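Trakosik release fault

The Trakosik release fault was a defect in the gripper control software of the Trakosik two-armed sorting cell, built by Valtum for small-parts and household goods handling. Under certain conditions a gripper reported that it had let go of an item when its fingers were still closed on it. The arm would then begin its next move with the item in hand. The fault was traced to the handling of a timeout in the release routine and was corrected in controller version 7.

Background

The Trakosik cell pairs two arms over a shared table. Goods are sorted into coloured plastic bins, and both arms can reach the bins in the centre of the table. To keep them from colliding, the controller divides the table into zones and lets only one arm into a shared zone at a time. An arm gives up its claim on a zone when its gripper reports a completed release.

The arrangement relies on the release report being correct. Early versions of the controller took it from the finger position sensor. Version 6 introduced a faster routine, written at the Holub test site, in which the controller also accepted a release as complete once a set time had passed since the open command. The change was meant to stop the cell from halting over brief sensor dropouts, which had been a common complaint from operators.

Description of the fault

When a tall or close-fitting item was set down in a bin, the fingers could bind between the item and the bin wall. The motor stalled, the position sensor showed no movement and the timeout ran out. The controller recorded a release, freed the zone and cleared the second arm to enter. From that moment both arms could be working in neighbouring bins, with one of them still holding its load.
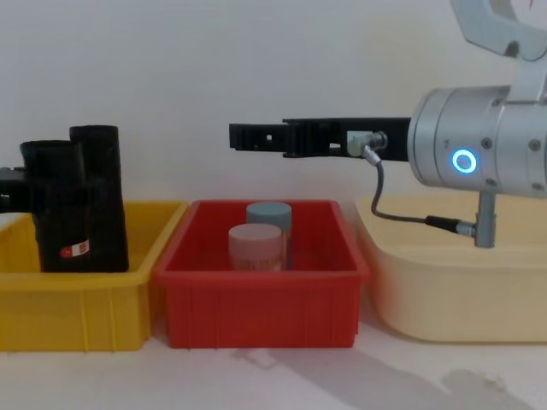

Mhairi Shearer wrote in reply to the first published account of the fault that the timeout should never have been given the same status as a sensor reading, and that operators at her site had been asking for a separate warning since the version 6 update. She added that the cell's log showed both kinds of release with the same code, so that staff looking through it afterward had no way to tell them apart.

The outcome depended on the item. Light jars and tubs were usually dragged against the bin wall and dropped. Heavier items could tip the bin or pull it out of position, and the following placements then landed on the rim or on the table. In the worst cases the bound arm reached its torque limit and went into a protective stop, leaving the other arm to carry on until it was stopped by hand.

Incidents

The fault was first recorded in January at the Fevine returns depot, where a bin was pulled over and its contents spilled across the table. Two workers who reached in to clear the spill found that the second arm had not stopped. Neither was hurt. The depot took the cell out of service the same afternoon and sent the logs to Valtum.

A review of the depot's logs found 246 releases that had been completed by timeout. In 158 of them the fingers had opened normally and the sensor signal had simply arrived late. The remainder could not be confirmed as true releases.

Investigation and correction

The investigation was led by Angus Dunbar, whose report described two separate problems. The first was the timeout itself. The second was that a protective stop on one arm did not stop the other, a behaviour set out in the operating manual but not on the guarding label at the front of the cell.

Version 7 of the controller removed the timeout as grounds for release. If the sensor does not confirm that the fingers have opened, the arm holds its position, keeps its claim on the zone and tries a second, slower opening. Should that fail as well, both arms stop and the operator panel shows a release warning. The log gives the event its own code.

Valtum also revised its setup instructions to call for more clearance between tall items and the bin wall, and replaced the guarding label. Cells still running version 6 can be set to sensor-only release through the service menu, at the cost of more frequent halts.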